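3.2 Arrangement of small kitchen utensils on the work surface

The second part of the study deals with utensils that have no fixed place in the kitchen. In the households in Tosiria we found that knives and plates were nearly always kept in a drawer or on a shelf, but that spatulas, stirring spoons and similar long tools moved from one place to another during the week. We call these objects "floating utensils". In total 203 floating utensils were recorded in 51 households, and each one was noted together with the place where it was found in the morning, before the first meal was prepared.

Three kinds of storage place were used. The first is the open upright container, in most cases a cup or a jar which was not bought for this purpose. The second is the flat tray, where the utensils lie side by side. The third is the bare surface of the table or counter. The upright container was the most frequent choice in households with a short counter, and this agrees with what was found earlier in the Prulen survey - although in Prulen the container was usually a heavy ceramic one, and plastic was rare.

An upright cup has the advantage that the hand can take a tool by its upper end and does not touch the others. It also has a weakness which our participants mentioned often. When the tools are much longer than the cup, they lean against the rim in different directions, and the cup becomes easy to knock over. Participants solved this in different ways. In several kitchens the cup stood against the wall, and in the Gündoğdu district we saw cups with dry beans or small stones at the bottom.

For the table task we prepared a smaller arrangement with the same kinds of places, so that the upright cup and the flat tray could be compared at close distance (Figure 3). The colors of the utensils were kept bright and different from each other, as participants in the pilot had confused tools of similar color. A piece of play food was also put on the table, to give the task a simple cooking theme.
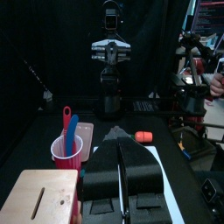
Figure 3. Table arrangement with two utensils, one red and one blue, in a red plastic cup with a white rim. A translucent pale pink tray lies behind the cup, and a small orange object resembling a toy carrot piece is on the black tabletop.

The distance between the cup and the tray was not controlled strictly in the household visits, and it is possible that some participants preferred the cup only for the reason that it stood nearer to the stove. We return to this question in Section 4, where the notes from the Prundisitz kitchens are used as a second source. In those kitchens the tray was often kept under or behind other objects, and participants described it as a place for things "to be sorted later". Utensils in such trays were seldom used for cooking on the same day.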